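Cleaning a white tabletop without dulling it?

Reading time: 2 minutes

brusteo_fan
Hello all, and sorry in advance for the length. We moved to Litamstead in February and finally bought ourselves a big white table, which I adore and which my family treats like a garage floor. The store told me to use nothing but water and a soft cloth. Well, water and a soft cloth don't do much against tomato sauce that sat overnight! My sister swears by baking soda paste, my neighbor says baking soda will ruin it, and I'm stuck in the middle with a sponge in my hand. What do you all use?

marmaladehill
Welcome! Your neighbor is right, I'm afraid. Baking soda is a mild scrub, and on a glossy white top you'll get a dull patch that shows every time the sun comes in low. I use one drop of dish soap in a bowl of warm water, then a second cloth with plain water, then a dry one. It sounds fussy, but it takes me 2 minutes after supper and I rather like doing it with the radio on.

oldporchlight
I have to disagree a little, Marmalade. I've used baking soda on ours for 26 years, very wet and with my fingertips only, and there isn't a dull spot on it. I think people get into trouble when they scrub - the paste should just sit there and do the work. Then again, ours is an old Besson table and they may have made them tougher back then.

narkness_nan
Pale tops are so pretty, and they do make a spot of color stand out. I wouldn't trade mine for dark wood, crumbs and all. 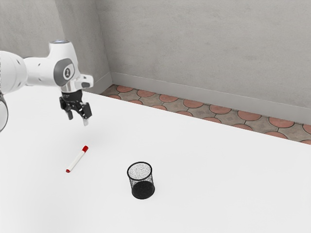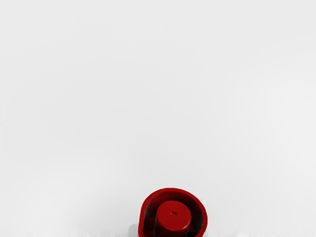 marmaladehill
Porchlight, I'd believe it of an old one, but a lot of newer tops have a thinner finish and I'd hate for Brusteo to find out the hard way. If you must try the paste, please try it underneath first, someplace you'll never look. And wipe up sauce the same evening, even if you're tired.

oldporchlight
Fair enough, underneath first. I can agree to that much.

brusteo_fan
Thank you both, you're very kind. Soap and three cloths tonight, then, and I'll keep the paste for a hidden corner this weekend. My sister will be insufferable if it works.

Recent threads
Getting candle wax out of a linen runner
Felt pads that stay on chair legs
Is a 200 dollar tablecloth ever worth it?
Water rings on oak, again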